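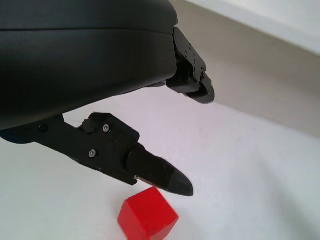 ## 4. Fitting the Gindby wall shelf

This section covers hanging the shelf on a solid wall or a stud wall. Read it through before you start drilling. If you bought the shelf with the Bremero drawer unit, hang the shelf first and fit the drawers afterwards (section 5).

### Before you begin

You will need a drill, a 6 mm masonry bit or a 3 mm wood bit, a spirit level, a pencil and a cross-head screwdriver. The fixings pack holds screws and plugs for solid walls only. For plasterboard between studs, buy cavity fixings rated for the load you have in mind.

**Caution:** Check for pipes and cables with a detector. Do not drill directly above or below a socket or switch.

### Marking and drilling

1. Hold the wall rail at the height you want. The top of the finished shelf will sit 22 mm above the top of the rail.
2. Lay the spirit level along the rail and draw a light line underneath it.
3. Mark the two outer holes through the rail. They are 319 mm apart on the short shelf. On the long shelf, use the centre hole as well.
4. Put the rail down and drill each hole to a depth of 50 mm. On a stud wall, drill into the stud to 35 mm.
5. Clear the dust and push in the plugs until they are flush with the wall.

### Hanging the shelf

1. Screw the rail to the wall, leaving each screw half a turn loose.
2. Check the level again, then tighten the screws fully by hand. A power driver can strip the heads.
3. Lift the shelf over the rail and lower it until both hooks drop into place.
4. Fit the locking screw from underneath, at the left-hand end. It stops the shelf lifting off if it is knocked.

**Note:** If one hook will not drop, the rail is probably bowed by an uneven wall. Loosen the screws, slip a Mokolier packing washer behind the low spot and tighten again – one washer is usually enough.

### Load and care

The short shelf carries 12 kg on a solid wall and the long shelf 18 kg, spread evenly. On cavity fixings, go by the lower of these figures and the rating on the fixing packet.

Wipe with a damp cloth and dry straight away. Check the rail screws after the first month and then every October, before the heating goes on.

Spare hooks and locking screws are sold together as Nägeli part 2938. The rail is not sold separately.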